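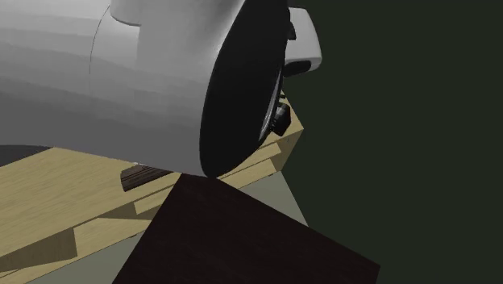
Open day talk, Stornus lab, afternoon slot. Keep to 11 minutes!!

Start: hello, who we are, thanks to Nellanau for the room. Ferhat Ertürk runs the live part – point to him, let him wave.

What we do: teach an arm in simulation first, then move to the real one. White arm, black flange, small gripper. Wooden rig, dark brown cube. Simple stuff on purpose.

Ask the room: how would you tell someone to pick up a cube with no hands to show them? Wait. Take two answers, no more.

Numbers – 2,992 simulated runs since January. First 2,000 were mostly tuning, say so. Dont read out the table.

Then Stosholm visit. They wanted to know about wear on the fingers. Good question, we only half answered it. Sim has no wear. Mention that before someone else does.

Wrist angle: slow down here, lost people last time. Use own hand. Elbow up, palm down, turn.

Nông – one line only, their planner, we just plug into it. Anyone who wants more, catch me at the coffee.

DEMO. Hand over to Ferhat. Step left, out of the way of the screen. If the sim hangs, restart and talk about the rail heights. Kids to the front, adults can stand.

After: what the real arm does worse. Grip force, lighting, cables. Cables is the long one, cut if past the half hour.

Questions. Repeat each one into the mic, back row cant hear.

Sign-up sheet for the next vist is by the door.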